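The Quiet Rooms of Yevdokiia Polishchuk

When Yevdokiia Polishchuk meets a new client, she does not bring a folder of pictures. She brings a stool. She puts it in the middle of the room, she sits, and for some minutes she says nothing. "People think I am measuring," she tells me. "I am listening for the refrigerator."

Polishchuk runs Gatomik, a small interior design studio with three employees and a waiting list that has grown longer each year. Her rooms do not photograph easily. Magazines like a strong color or a big lamp, and she gives them few of either. Her clients stay with her for a long time all the same. Several have asked her to design a second home, and one, the retired engineer Narendra Bhatia, asked her to design the same apartment twice.

The first time was before his wife became ill, and the second was after, when he wanted to live in fewer rooms. "She did not make it smaller," Bhatia says. "She moved the life of it to the side where the morning is." The old dining room became a library with a daybed. The kitchen table, which Polishchuk had chosen for eight people, was cut down and given new legs. He eats breakfast at it and reads the newspaper there until the sun reaches the stove.

She was trained as a textile designer, and her first job was in the sample room of a curtain maker. There she learned to look at cloth in bad light. A linen that is lovely at noon can turn green under a cheap bulb, and a family will live with it mostly in the evening. Even now she asks for each fabric to be hung in the real room for a week before anything is ordered. Contractors complain about this week. She has never given it up. 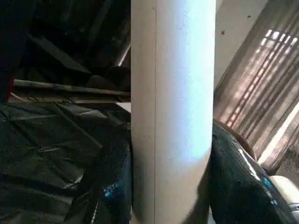 White is the subject on which she can talk the longest. The studio keeps 122 whites on painted boards, each board as tall as a child, and she can tell most of them apart without turning them to read the label. She dislikes the idea that white is the safe choice. A pale surface takes whatever stands near it, she explains, and the lesson can be had from the plainest object in the house. Take a smooth, cream-white cylinder with black plastic sheeting crumpled next to it: where the light falls cool it is nearly blue and seems to glow, and lower down the same surface is beige. A wall behaves in this way too, only more slowly, and the owner who chose one white from a small card will find that he has bought five or six. Her answer is to paint two walls of a room in one white and the other two in its slightly darker neighbor, so that the eye believes they are equal.

This kind of correction is expensive in hours, and hours are what she charges for. Youssra El Khatib, who joined Gatomik as an assistant and now leads most of its larger projects, remembers a hallway that was painted four times. "The client could not see a difference between the second and the third," she says. "But he stopped leaving the hall light on all day, so I think his eyes had seen it."

The project that made the studio known was Hafstein, a guesthouse on a cold piece of coast. The owners wanted it to feel warm without looking like a ski lodge. Polishchuk used wool on the walls of the bedrooms, undyed, stretched over thin frames that can be lifted off for cleaning. The floors are dark and a little uneven. There is no art in the bedrooms at all, and each window has a deep seat where a guest can put up both feet. The house opened in March, when the weather is at its worst, and this was her request. She wanted the first visitors to be people who would stay inside.

Not everyone was pleased. Rommel Calimlim, the builder at Hafstein, says that he argued with her over the window seats for most of a winter. Each one was a different depth, because each wall was. "I told her, make them all the same and we finish before the holidays," he says. "She brought me soup, and she did not change the drawing." He has since built two more houses with her, and he put a window seat in his own kitchen. 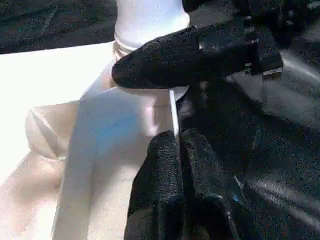 Black and white at close range: a coarse, speckled black texture against a white bottle.

Texture is where she spends the money she saves on color. In a Gatomik room the smooth things are placed at a distance and the rough things near the hand. Door pulls are wrapped in cord or cast with a grain. The edge of a shelf is left a little unfinished below, where the fingers go. Orest Holovko, the metalworker who makes most of her handles, says she tests each one with her eyes closed and returns perhaps a third. He keeps the returned ones in a drawer and sells them to other designers.

Her present work is a town house called Kulmont, narrow and dark, with a staircase that takes nearly all the good space. Two architects before her proposed to remove it. She is keeping it, and she is making the landings wide enough for a chair. The new stair carpet comes from Nunard, a small mill that still weaves in the old narrow width, so the seams will show. She likes the seams. El Khatib likes them less, and the question was still open on the day of my visit.

I asked Polishchuk about her own apartment, which she has never allowed to be published. She laughed and said there was nothing to publish. The walls are the color that was there when she moved in. She owns a good bed, a good lamp and a sofa inherited from her aunt, and the sofa is orange.

Then the telephone rang. It was the painter at Kulmont, who wanted to know if he could start the second coat. She asked him what the light was doing on the landing, waited for his answer, and told him to have his lunch first.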